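Can a machine do your washing yet? Sinby opens its chore trials, and the answer is "some of it"
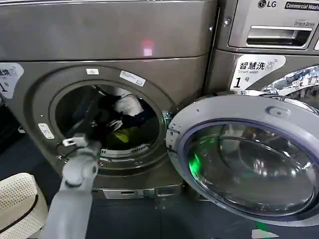

MEDIA RELEASE - for use from Sunday

I run the trials program at Sinby, and the question I get at every family lunch is the same one: when can I have a robot that does the laundry? I used to mumble something about it being a few years off. After this last round of trials I have a better answer, and I'm putting it out as a proper release so I can hand it to people and get on with my lunch.

The short version is that a robot arm can do parts of a wash, quite nicely on a good day. It can't do your washing. Those are very different claims, and I've read far too many announcements in our line of work that slide from one to the other without changing gear.

Today we're publishing the results of our second round of chore trials, covering 285 attempts at ordinary jobs in laundries, kitchens and small shops. The full write-up is free to download, failures included, and so is the scoring sheet, in case you want to argue with how we marked things. (Please do. We've already had one good argument about what counts as a folded towel.)

What we tried

We picked jobs that people get paid badly for or don't get paid for at all. Loading and emptying front loaders. Moving wet sheets to a dryer. Wiping a bench. Facing up stock on a shelf so the labels point forward. Putting lids on takeaway tubs, which I'd assumed would be the easy one, and I was wrong about that for most of a fortnight.

Of the 285 attempts, 146 were finished without a person stepping in. That's a touch better than half, and I'm pleased with it. I also wouldn't pay for a washing service that got it right half the time, and I don't expect you would either.

An attempt counted as finished only if the whole job was done. If a sock was left in the drum, it failed. That rule hurt us badly. Socks like to stick to the top of the drum after a spin, right where an arm reaching in from the front has trouble seeing them, and a person just gives the drum a turn by hand and moves on. Teaching an arm to give the drum a turn by hand took six weeks.

The trouble with cloth

Boxes are kind to robots. A box is the same shape when you pick it up as it was when you looked at it. A T-shirt isn't, and a T-shirt tangled up with a pair of trackies and somebody's fitted sheet is about the rudest thing you can hand a machine. Grab one corner and you might get one shirt or you might get the whole load in a rope, with half of it on the floor.

Dark clothes are harder again. Black on black inside a drum gives the cameras very little to work with, so the arm can't easily tell where one garment stops and the next begins. We ended up sorting our results by colour, which I never thought I'd write in a press release. Pale loads did well. Gym gear did poorly. Mixed loads came out somewhere in between, mostly depending on what was sitting on top.

Then there's the door. A front loader door swings out into the very space the arm wants to use, and every model opens a bit differently. For this round we let a person open it before the clock started. I know that's generous, and it's written on the first page of the results so you don't have to go digging for it. Doors are part of round three.

Speed, since you'll ask

It's slow. If you're the sort of person who hovers at the laundromat waiting for a free machine, you would not enjoy standing behind one of these. Our neatest run on a small load was still slower than any member of staff doing the same load while chatting. We haven't put a headline number on it, as the loads varied too much to make a fair one, but the times for each run are in the tables.

Where it gets interesting for a laundry owner is overnight. A slow machine at 2 in the morning is holding nobody up. Two of the operators we spoke with said much the same thing without being prompted: they don't want a robot on the floor on Saturday afternoon, they want the sheets moved over while the shop's quiet. I think that's where the first real work will be, and I think it will be sheets and towels well before it's anybody's good blouse.

What about jobs?

Fair question, and I'd be cross if you didn't ask it. Nothing in our results could replace a person in a laundry today. Somebody has to be on hand for the other half of the attempts, and somebody has to check pockets. We did not get one reliable pocket check in the whole round! Tissues, coins, one very clean lip balm. The people who do this job are making dozens of small decisions a minute, and I've come away with a lot more respect for it, partly from having done it myself to set up the runs.

I'm not going to promise it stays that way forever. If the numbers move, we'll publish the numbers.

Who's in on it

Sinby plans and scores the trials. The grasping software in this round came from Dijkstra, and Fanda did the fingertip design, including the softer pads we switched to after the first lot left marks on a linen tablecloth (sorry again). Weltetti helped us write the safety rules for running an arm in places where people walk past with baskets and prams. Each partner saw the results before release, and under our agreement none of them could ask for a result to be taken out. None of them tried, to be fair to them.

What comes next

Round three starts in November. We're adding doors, pockets and detergent drawers, and we're dropping the lids because I can't look at another tub. We'd also like more variety in our laundries. If you run one, especially a small one with older machines or an awkward layout, we want to hear from you. We pay for the floor time, we work around your busy hours, and we clean up after ourselves.

We're also after washing. Real washing, in real combinations, the stranger the better: doona covers, kids' costumes, football socks, aprons with those long strings that wrap around everything. You get it back clean, though I can't promise it'll be folded to your mother's standard.

For reporters

I'm happy to talk on or off the record, and you're welcome to come and watch a session. I'd suggest staying for a full one and not just the first good grab, as you'll get a much truer picture from the bit where a pillowcase wins. Bring something to sit on.

The results, scoring sheet and run times are on the Sinby trials page. For interviews, visits or to offer a laundry, write to the trials desk through the contact form on the same page and mark it "chores". We answer on weekdays, usually before lunch.

ENDS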